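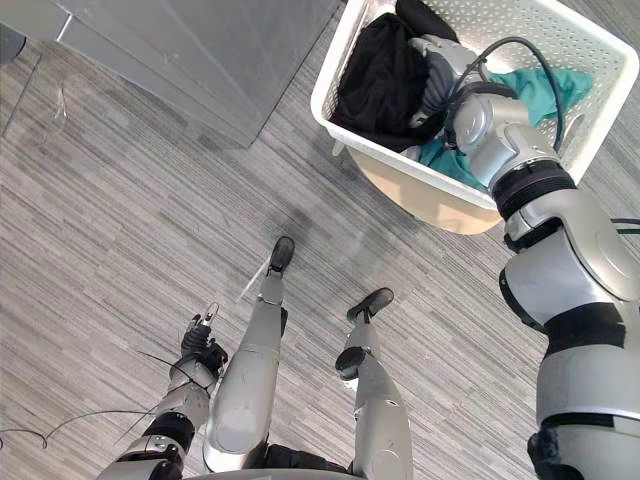
Laundry handling in shared buildings: speaker notes
Hisville session, July 2018

Slide 1. Scope
Sorting, loading and transfer only. Detergents and drying are covered in the Grindden talk. State this early, as it always comes up.

Slide 2. Baskets
Perforated plastic walls let air reach the lower layers. Solid walls do not. A thick rounded rim is easier on sleeves and hems than a cut edge. Mixed darks, such as black with teal green, can share a basket if both are colorfast. Check new items separately.

Slide 3. Bunched garments
A garment that goes in folded over itself tends to come out that way. Lift it with two hands, find an edge, let the rest hang. Check pockets and cuffs at this point.

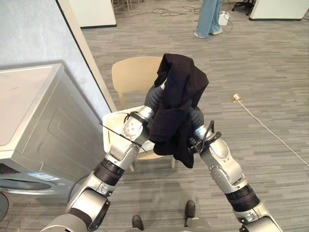
Black fabric needs a second look under good light. Creases hide lint and small tears. Turn inside out before loading.

Slide 4. Layout
Keep the basket close to the front-loading machine, at chair height where possible. In the Flostcombe survey, 157 households replied and 11 kept a seat beside the washer. Do not read too much into this. Carpet is common in converted rooms; inspect hoses and route the power cord clear of the walkway.

Slide 5. Clearance
Pfister layout: 840 mm in front of the door. Pause for questions, then go to slide 6 (door seals).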